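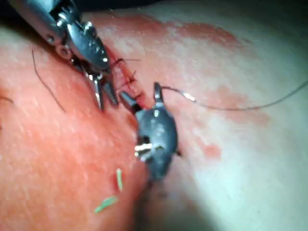 Why would anyone teach a robot to sew by hand when you could just program the stitch? The question came from a reader after our last newsletter, and I've been wanting to answer it ever since, so it gets the main spot this time.

The short version is that a stitch is a terrible thing to write down. Try it! Sit at the kitchen table with a needle and a scrap of cloth and write out instructions that a very literal person could follow. You'll get as far as "push the needle through" and then you'll notice that you tilted your wrist, and gave the cloth a little tug, and stopped pulling at a moment you picked by feel. Now make the cloth soft and stretchy, and let it move every time you touch it. I tried to write that program for the better part of a winter and I still have the notebook. It isn't pretty.

So on the Hasten project we do it the other way. A person sits at the console with a hand control for each of the two instruments, and the instruments follow. You roll your wrist, the jaws roll. You close your fingers, they close. All the while the system keeps a record of where the instruments were and what the cameras saw, and that record is what the learning software gets to study. We call one pass through the task a demonstration, or a "demo" once you've said the long word 70 times in a day.

Suturing is the task we keep coming back to, and I love it for this. A row of stitches along a short incision packs in so many small skills. One instrument has to work close to the wound edge while the other handles the thread, and the thread has opinions of its own. It curls. It drifts off to one side and lies across the surface where you'd like to grab something else. From the wrist camera you get very close to all of this — knots, clipped ends, the shine on the metal — and you start to see how much a good operator is doing between the moves that look like the real work.

That in-between stuff is where I've learned the most. When we first started recording, back in June, I told everyone to be as tidy as they could. Smooth motions, no second tries, stop the recording if you fumble. We ended up with lovely demos and a policy that fell to pieces the first time it missed a grab. Of course it did. It had never seen anybody miss! Now the rule is to keep going. If the thread slips out of the jaws, go get it back the way you normally would, and leave the whole thing in. Our current practice set has 24 demos with at least one recovery in them, and those are the ones I'd save first if the building were on fire.

A few other things we've changed, for those of you setting up your own station:

Short sessions. We cap them at 9 demos per person and then swap. Hands get tired before people notice, and you can see it in the recordings as a kind of hurry at the end of each pull.

Same start, different middle. The instruments begin from the same resting pose each time, but we shift the tissue a little and turn it, so the software can't get by on memorizing a path.

Slow down near the thread. Fast is fine when you're crossing open space. Close to the suture line, give the cameras time to catch what's going on, especially when one instrument is blocking the view of the other (it will be, a lot).

Write one line afterward. Just a plain sentence about what felt odd. "Thread kept sliding under the left jaw" has saved us hours of scrubbing through footage. We keep these in Caruso, our little logging tool, and I still wish we'd started sooner.

Does it work? In pieces, yes. The learned policy is pretty good at picking up a thread end and bringing it across, and it's getting better at going back for one it dropped, which made me shout out loud in the lab the first time I saw it. Tying the knot is another story. It gets the first loop on a good day and then tends to wander. I don't mind. A year ago I'd have told you the loop was out of reach.

Back to the reader's question, then. Programming still has a place, and we do use plain old written rules for the dull parts, such as moving to the start pose or stopping when a limit is hit. But for the touch of the thing, for knowing how hard to pull and when to let go, I haven't found anything that beats having a person take the controls and show it. It's also just fun. People who come in nervous about the console tend to be arguing over whose turn it is by lunchtime.

If you'd like to try, the Bindum group is holding an open practice afternoon on February 13, 2023. No experience needed, and no medical background either. You'll start with simple reaching, then picking up and passing a thread, and if you take to it we'll put you on stitches. Bring a snack, tie back long hair, and take off bulky rings and watches before you sit down. Sign up on the sheet by the lab door or reply to this newsletter.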